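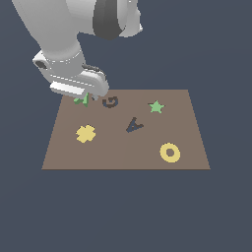 Speaker notes: Sorting, stacking, putting away — can machines do the chores yet?
Behrouz Fallahi, Vatcombe workshop series, January session

1. Opening (keep to two minutes)

Thank the hosts. Say where I work and move on.

The question in the title came from a shop manager at Intarasuk, who asked when he could stop paying people to put returned parts back in the right bins. My short answer was "some of the bins". The talk is the long answer.

State the position early. Single, well-defined pick and place is in fair shape. Chores as people mean the word are not, and the gap sits mostly in the parts of the job that people do not list when asked to describe it.

2. What a chore consists of

Ask the room to write down the steps for clearing a table. Typical answer is four or five lines: pick up, carry, put down, wipe.

Then give the list we use at Aladlow. It has 13 lines, and it includes deciding what counts as an item, choosing which item goes first, choosing where to hold it, noticing the hold is poor, and knowing when to stop. Most failures in our logs are booked against those lines. Very few are booked against arm motion.

Shop-floor version: same list, with a part number attached to each item and someone waiting downstream.

3. Why we test with simple shapes

Letters, stars, rings and crosses in simulation. Flat colours, plain surface, fixed lighting. Expect an objection that this is a toy problem. Agree that it is, then explain what it isolates.

A ring can be held across its outer edges or by one side of the band. A cross offers several pairs of faces, most of them usable. A letter A is worse. The legs spread, so two parallel fingers closing across both of them meet sloping sides and the piece can ride up or turn. A star has the same trouble from more directions.

Two pieces of the same shape in different colours make the next test. The instruction names one of them and the arm must go to that one. Then the instruction refers to the second by its position relative to the first.

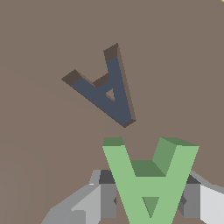
The second problem is that a held object fills a large share of the wrist view, and whatever lies behind it has to be remembered or inferred. People handle this by moving their head. A wrist camera moves with the hand, so the part in the grip stays in the way for the whole carry. A fixed camera helps until the arm gets between it and the target.

Pause for questions on cameras. There will be some. Do not get drawn into lens choice.

4. Numbers

Our internal set on Takex, the planner we currently run: 200 simulated trials, mixed shapes, one named target per trial. Read the three results slowly.

Correct target chosen: nearly all.
Target lifted at first attempt: clearly fewer.
Target set down in the requested orientation: fewer again, with letters the worst group.

Warn against multiplying these up into a chore. A table with 9 items on it means nine chances to fail, and a failure on item three often changes the layout for item four. In a kitchen, add wet surfaces, soft packaging and a cat.

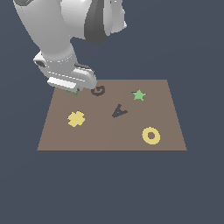
Slide 6. Test layout, gripper over the green piece at the back left.

Points to make with slide 6 up:

The pieces are spread out and most have clear space on every side. That is generous. Drawers and parts bins are seldom like this.

The piece under the gripper is mostly hidden from this viewpoint. If the planner depends on this view alone, it is working from a few visible points at the rim.

The navy G is close to the finger block. Clearance matters on the approach as well as on the lift, and a planner that scores only the final grasp will miss it.

5. Where I would spend money now

Single-type sorting into fixed trays: yes, with a person covering exceptions.
Kitting from open bins: trial it, and budget for about 100 hours of fixture work before the first useful shift.
Clearing and tidying in a home: no. Revisit when recovery from a dropped item is routine and does not need a restart.

6. Close

Repeat the shop manager's question and the answer. Offer the task list by email. Leave ten minutes for discussion; last time it overran and we lost the room at half past four.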